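Brushes, ink and a full house at the Datton open day

By the time the doors opened at 10 a.m. there was already a line down the steps and past the bike racks, and it stayed that way for most of the day.
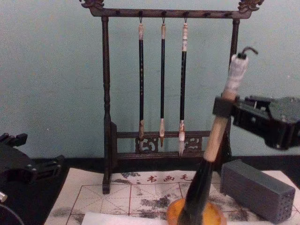 The Datton workshop opens to the public once a year, in June, and the people who work there will tell you they spend the whole month before it cleaning. This year they had more to clean up for than usual. The calligraphy table, which was tried out in a small way last summer with a single arm and a borrowed desk, has grown into a proper two-armed station with its own corner of the ground floor, and it was the one thing everybody seemed to want to see first.

The task sounds simple when you say it out loud. The robot has to take up a brush, bring it to the dish, and make a stroke on gridded practice paper of the sort schoolchildren use when they are learning to write Chinese characters. Anyone who has ever held one of those big soft brushes will know how much can go wrong between the dish and the paper, and Leandro Tapia, who leads the project, was cheerfully frank about all of it.

"A brush bends, and it bends differently every time," he told the first group of the morning, who were standing three deep by then, with the smaller children let through to the front. "With a screwdriver, the end of the tool is where you think it is. With this, you press down a little and the end has gone somewhere else. So we do a lot of pressing down a little."

Hanging a brush back up is the other hard part, he said. The loop at the top is small, and the peg on the rack is small too, and the team has given more afternoons to that one motion than to anything that happens on the paper. They did think about switching to a plain stand with big open slots, and there was a lively argument over it in the spring, but the carved rack won out because it is the kind of thing a person would have at home.

Demonstrations ran for 12 minutes each, with time for questions afterward, and the questions nearly always ran longer than the demonstration did. One boy wanted to know whether the robot could write his name (not yet, he was told, but come back next June). A retired sign painter, who had driven over from Bustos with her sister, asked some very sharp things about how much ink the bristles were holding, and ended up in a long conversation with two of the engineers that carried on well past the start of the next session. She told us later that she had come mostly for the cake.

There was cake, and plenty of it, on the long table in the yard, along with lemonade and a big pot of soup that was gone before one o'clock. Upstairs, visitors could try their own hand at brush writing with paper and ink supplied, and that room was so popular that the 40 places set aside for the morning were taken within the first hour. The staff found more chairs and squeezed in another 14, making 54 people in all before lunch, and a good number of them went home with a sheet rolled up under one arm and ink on their cuffs.

The workshop shares its building with Rendus, a small firm that repairs gearboxes and motors, and their people kindly opened up as well this year. Their part of the day was quieter but well worth the walk across the yard, particularly for anyone who likes to see what the inside of a worn-out bearing looks like. Soltell, the adult education program next door, had a table by the gate with leaflets for its evening classes, and we hear that beginners' calligraphy has been filling up nicely ever since.

Tapia spent the last hour of the afternoon answering the same handful of questions he had been answering since the morning, and he did it with great patience and a cup of tea that he never quite got around to drinking. Asked what comes next, he said the team would like to move on from single strokes to a whole character by the fall, and that they would be glad to hear from any experienced brush writers who could spare an evening or two to come in and advise. Two had already left their phone numbers at the front desk by closing time.

The calligraphy station can also be seen by school groups and clubs during the rest of the year. Visits are free, last 3 hours with a break in the middle, and need to be arranged ahead of time through the Datton front desk. Parking in the yard is limited, so groups coming by bus are asked to mention it when they book.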